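Getavix pouring kit now on loan

We have had the Getavix starter kit in the workshop since September, and it has been hard to get anyone to go home on time. For 1,200 you get the arm, the gripper, the cabling and 2 ready-made routines, one for stacking and one for pouring. Most of us went straight for pouring! The gripper closes gently enough for thin plastic cups, and setup took Tatu Laizer less than an afternoon — most of that spent hunting for a hex key. 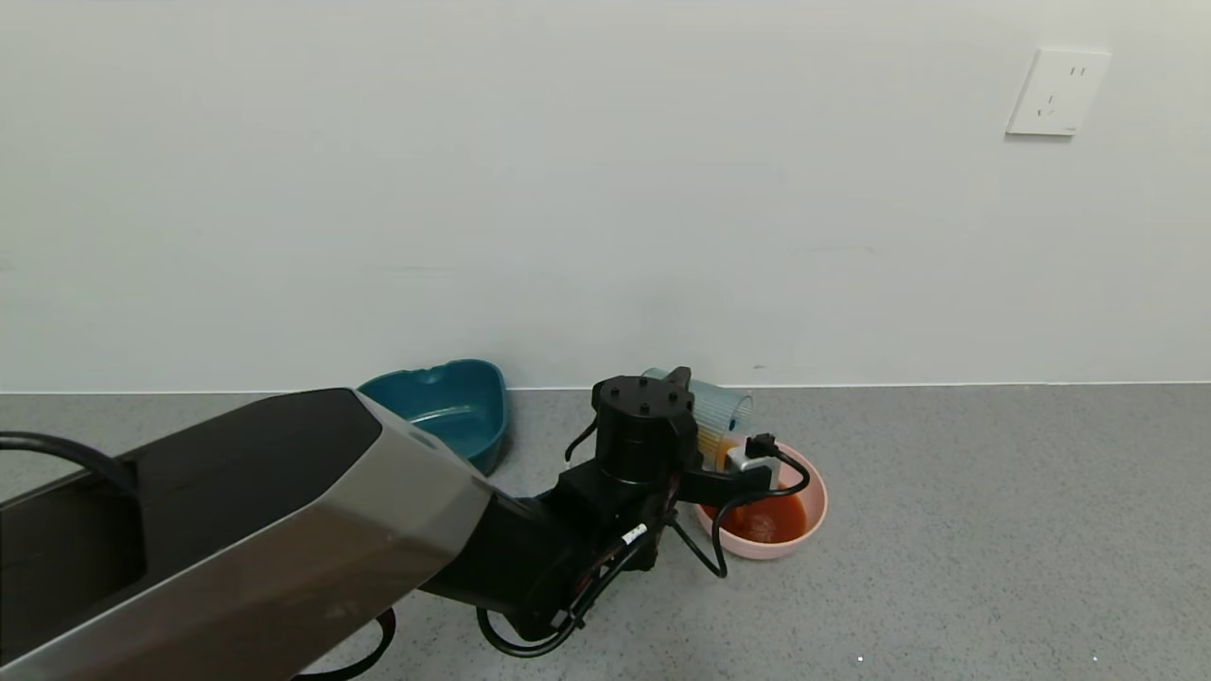

Peninah Lukumay is less sure about the price and would tell smaller clubs to look at the Derkirer first, at 800, even though it comes with no pouring routine and you have to teach it everything by hand.

Fair enough, and we hope to borrow one. What won us over with the Getavix was the teaching mode: you guide the arm through a move, save it, and change the speed later without starting over. The manual is thin on wrist angles, so ask Tatu for the notes.

Loans run for four weeks. Put your name on the sheet by the door.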